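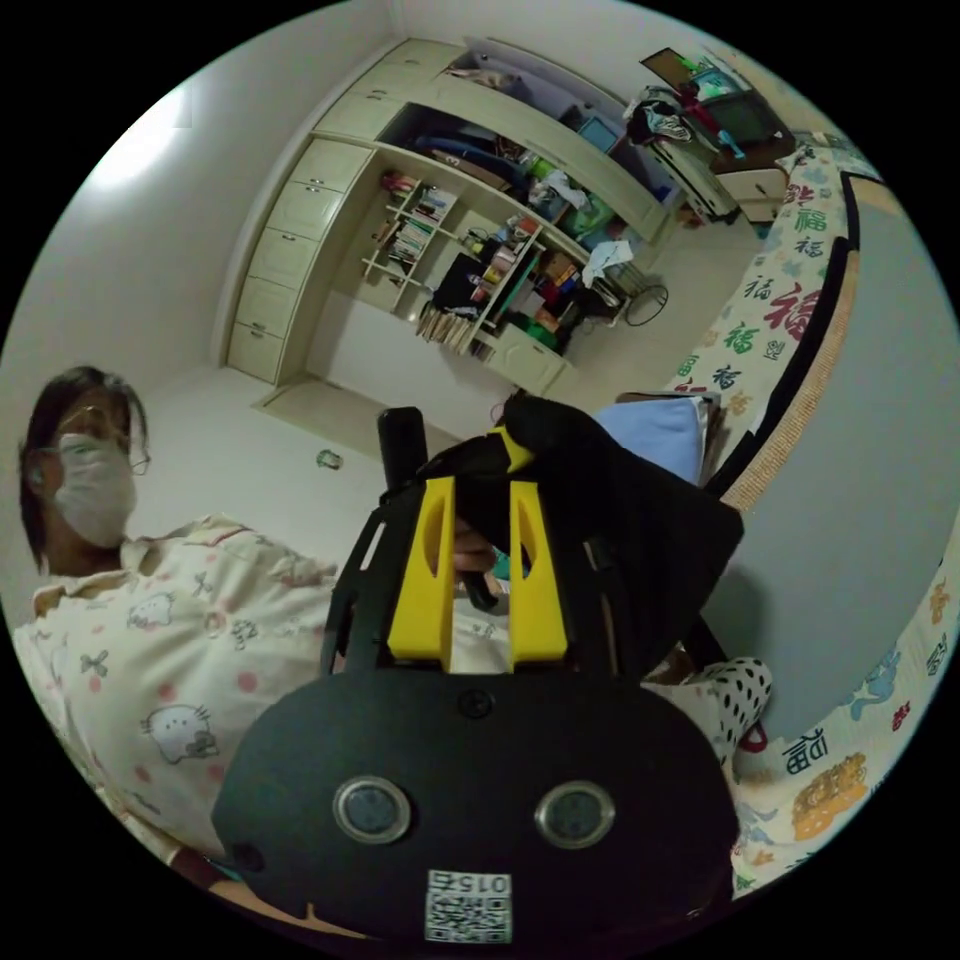 附件1:黄色夹指和后面那只手

工单标题:Favside 同步客户端一到晚上就卡在 44%
状态:处理中

先说一下我这边的情况哈。我用 Favside 把工作室的照片和扫描件同步到 Sumampouw 那台存储上,用了大半年都挺顺的,这周四升级完客户端就开始闹脾气。白天传什么都行,晚上八点以后,进度条走到 44% 就不动了,也不报错,就那么转圈圈,转得我心慌。

我试过的:
重启客户端,没用。
重启路由器,好了一小会儿,又卡。
退出账号重新登录,结果它把整个文件夹从头比对了一遍,跑了一晚上(早知道不点了)。
换手机热点,居然能过!但是流量吃不消啊。

日志里反复出现这一句:upload chunk timeout, retry 20/20,然后就安静了。

补充一:
谢谢 Gifty Agbeko 回得这么快!按你说的把并发数从 8 改成 2,昨晚传上去一批小文件,我高兴得差点就来关单了。结果一碰到超过 200 MB 的扫描件又停在老地方。普通照片倒是没问题,几秒就上去了。限速那个选项我也翻了,本来就是关着的。

补充二:
Lowri Hopkin 问我是不是开了定时备份。我去看了一眼,还真有,Zolcombe 的备份任务设在晚上八点,这时间也太巧了吧……是 Herman Tuhumury 之前帮我们装的,我压根忘了有这回事。刚问过他,他说备份默认会锁住正在读的文件,上行带宽也占得很满。这样一来换热点能过就说得通了,不过锁文件那部分我还是没太懂,锁了的话热点应该也传不了才对?

现在我把备份挪到凌晨三点,并发数先留在 2 不动。今晚八点半我再拿那几个大文件试一次,传完把新日志贴上来。

还有两个小问题顺便问:
一是卡住的时候能不能弹个提示?现在只有点开日志才知道它已经放弃了。
二是旧版客户端还能下载吗,万一今晚还不行,我想先退回去顶两天,Yanti Rondonuwu 那边等着要扫描件呢,催了我好几回了。

补充三:
八点半开始传的,过了 44%!!现在 71%,还在走。先别关单,等我明早看看结果。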